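About us

The Zulville Fellowship is a Christian community in the town of Zulville. We began as a small group for prayer and Bible reading, and today we have 1324 members in our main church and in two daughter churches, Utmont and Castillo. Everybody is welcome to our services, also those who are not sure what they believe.

How we started

The first members came to Zulville to work and did not find a service in a language which they understood well. They met in a kitchen and sang without instruments. After some years the group rented a hall in Grurnarell Street, and later it was possible to buy the building. We still use it, although the heating is old and the stairs are steep. A lift to the upper floor was opened last June.

Our pastor is Gerardo Cruzado. He studied theology as an adult, after many years as a teacher of mathematics, and he preaches in English and Spanish. He visits Utmont and Castillo in turn, and on these days an elder leads the morning prayer in Zulville. 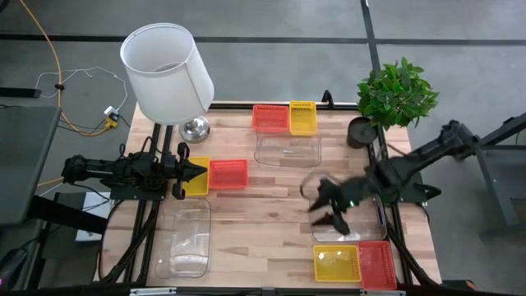 Red and yellow baskets on the wooden table

What we believe

We confess the Apostles' Creed and we read the Bible as the word of God. We baptise children and adults. Holy Communion is open to all baptised Christians, from our church or from another one. In questions where Christians have different opinions, we try to listen first and to speak with patience. Our longer statement of faith can be asked for at the church office.

What we do in the week

The morning service lasts one hour and is followed by coffee. There are 31 house groups, most of them with a meal. The choir practises in the evening and is always looking for tenors. For young people between 12 and 18 we have a Bible course, which ends with a weekend in the hills near Castillo.

Our food cupboard gave out 2621 parcels last year. It is meant for every person in the town who has need of it, and we do not ask about religion. Rice, oil, tinned fish and baby food are the most useful gifts.
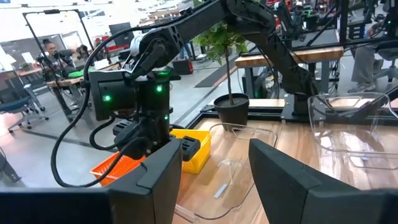

Green lights on the black arm above the worktable

How we are organised

The members elect a church council of nine persons for a period of three years. The council meets every month and its minutes can be read in the office. Our church lives from the gifts of its members. From these gifts we send 3000 pounds each year to a partner parish, which uses the money for school books.

If you wish to be married in our church, please speak with the pastor at least four months before. For visits at home or in hospital, please call the office or leave a note in the box beside the main door.

This page was last changed on 23/07/2019.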